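Über uns – Textilservice Tradia

Die Tradia ist ein Fachbetrieb für Pflege, Prüfung und Faltung von Mulltüchern und leichten Haushaltstextilien. Der Betrieb besteht seit 11 Jahren und beliefert Kindertagesstätten und Pflegeeinrichtungen im Raum Granstead.

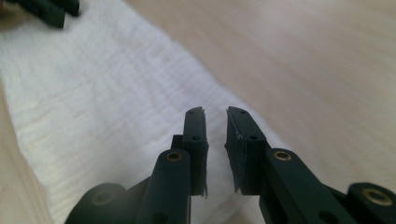
Wael Tawfik zufolge beginnt gute Wäschepflege beim Zusammenlegen, denn ein schief gefaltetes Tuch müsse auf der Station ein zweites Mal in die Hand genommen werden. Nach diesem Grundsatz werden unsere Mitarbeitenden eingearbeitet.

Gefaltet wird in der Abteilung Fister, die im März 2019 ihre heutigen Räume bezogen hat. Die Auslieferung erfolgt in Gebinden zu 500 oder 1000 Stück. 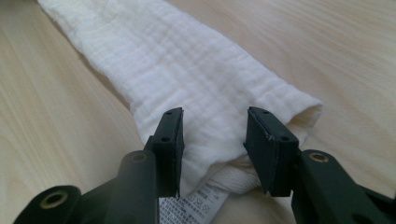
Die Eingangsprüfung umfasst Gewebe, Nähte und Kennzeichnung. Tücher ohne lesbare Pflegehinweise werden dem Kunden zurückgegeben. Bei mehrlagigem Mull ist das Etikett mit den Pflegesymbolen, wie hier unter dem gerafften Teil des Tuches, vor dem Waschen freizulegen – auch bei Ware mit fremdsprachigem Aufdruck. Anschließend wird das Tuch der Länge nach zu einem schmalen Streifen gelegt.

Für Einrichtungen mit kleinen Schränken bieten wir die Faltung Magyar an, bei der das Tuch mehrfach auf Streifenbreite gelegt wird.

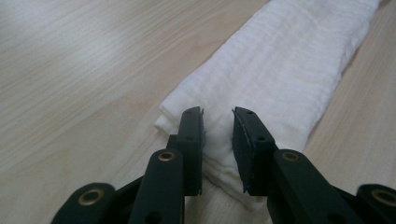 Seit der Umstellung auf die schmale Faltung passe der Wochenbedarf wieder in ein einziges Fach, teilte uns eine Kindertagesstätte im Mai mit. Weitere Rückmeldungen nimmt die Betriebsleitung gern schriftlich entgegen.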